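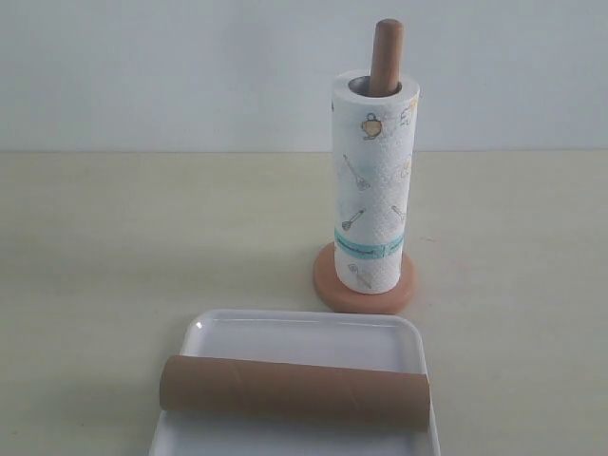 Getting coffee out of a wool sweater takes one evening and then two days of leaving it alone. Most people manage the evening.

I've done this to 9 sweaters, all mine, all gray for some reason. The method is mostly borrowed from Barış Keskin, who taught the mending class at Karaca until the rent went up, with changes of my own where I'm lazier than he is.

## What you need

- A basin or a clean sink
- Cool water
- Wool wash (I use whatever's cheapest; Barış has views)
- White vinegar
- Two big bath towels
- Something flat to dry on

Skip anything with the word "oxy" on it, and skip enzyme stain removers too. Wool is protein, and some enzymes are sold on how well they eat protein.

## Blot first

Get at the stain while it's fresh if you can. Press, lift, move to a clean spot, press again. Do not rub. I know you want to rub. Rubbing felts the fibers, and then you own a sweater with a coffee-colored coaster attached to the front.

Once nothing more is lifting, mix one tablespoon of vinegar into a cup of cool water, dab it on, wait 7 minutes and blot again. If there was milk in the coffee, follow with a drop of wool wash worked in with a fingertip.

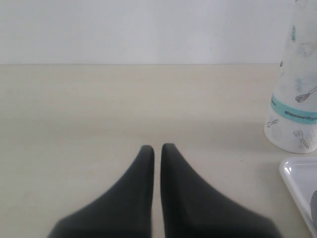
**Can I use warm water if the stain is old?**

Stick with cool. An old stain needs more soaking time, and warm water plus any squeezing at all is how adult sweaters become children's sweaters.

## Soak

Fill the basin, swish in the wool wash, then add the sweater. Push it under and leave it for half an hour. You're not kneading bread. Drain, refill with water of the same temperature and press the suds out. Repeat until the water runs clear, or until you're bored and it's close.

Lift the whole thing from underneath with both hands. A wet sweater picked up by the shoulders will have sleeves down to your knees by August.

## Get the water out

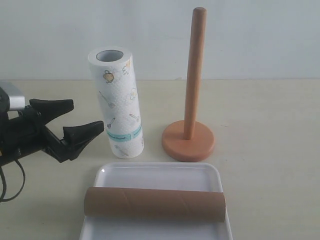

Lay the sweater on a bath towel, roll the two up together like a sleeping bag and kneel on it. Unroll, swap in the dry towel, do it again. For the blotting step earlier, paper towels are fine, with one caution: the kind printed with little teapots and whisks is cute on the counter, but test a corner on something you don't love before pressing it into wet cream wool. Plain white is safer. An old cotton pillowcase is safer still, and you can wash it.

## Dry flat

Pat it back into shape, matching the sleeves to each other. I measure mine before washing and write the numbers on my hand. Keep it away from the radiator and out of the sun. Flip it after the first day.

If there's still a faint ring once it's dry, go back to the vinegar. If there's a ring after that, sew a pocket over it.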